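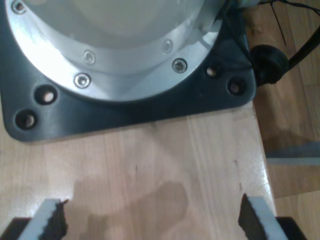 Small rack, short cables: the bench room at Drostmont

Features > Workrooms > Interviews

News Features Archive Contact

By Boglárka Szekeres, May 7, 2006

Katalin Borbély laid out the bench room at Drostmont last July and still keeps its cable list. She answers in part numbers where possible. The light wooden tabletop was her choice. "Wood takes a bolt and can be drilled again," she said. "I had a steel top at Zaker. Every new hole was a work order."

Small parts get a fixed place on the bench. Pegs and similar pieces go in holders, and the holders stay put between jobs. "If a part lies flat on the table, someone's sleeve moves it. In a holder it has one position. I can write that position down."

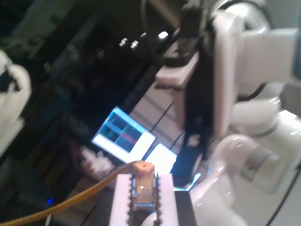

Brown peg resting on its component in the white holder, with a monitor behind.

The rack is open-frame, with square-hole rails. Borbély prefers this to a closed cabinet for anything that is replugged often. The order is simple: network switch on top, server below it.

"Patch cables run down the side and come in from the front," she said. "I cut them to length. Slack ends up hanging across the ports, and then you pull the wrong one." 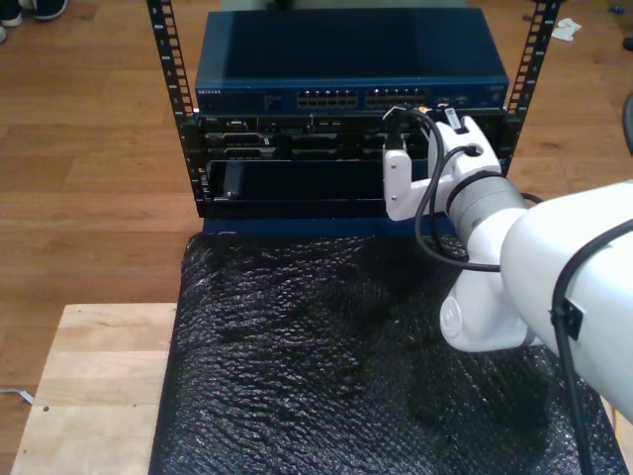
The rack: Netgear switch at the top, Dell chassis below, blue base panel.

Each cable gets a number at both ends. The list now stands at over 300 entries, counting those for the store room. Her rule for plugs is to hold the body and leave the cable alone. "A latch fails before a port does – but a bent port costs more."

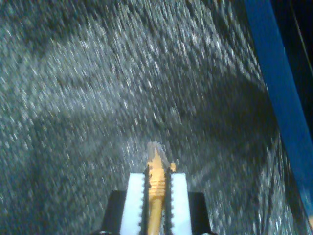

Labels were harder to settle. She tried the Dobos printed sleeves first, ordered 100, and used 75 before changing to Zuna wraps, which can be fitted with the plug already on. The remaining sleeves are in a drawer. "They're good sleeves," she said. "Wrong diameter."

4 comments | 12 shares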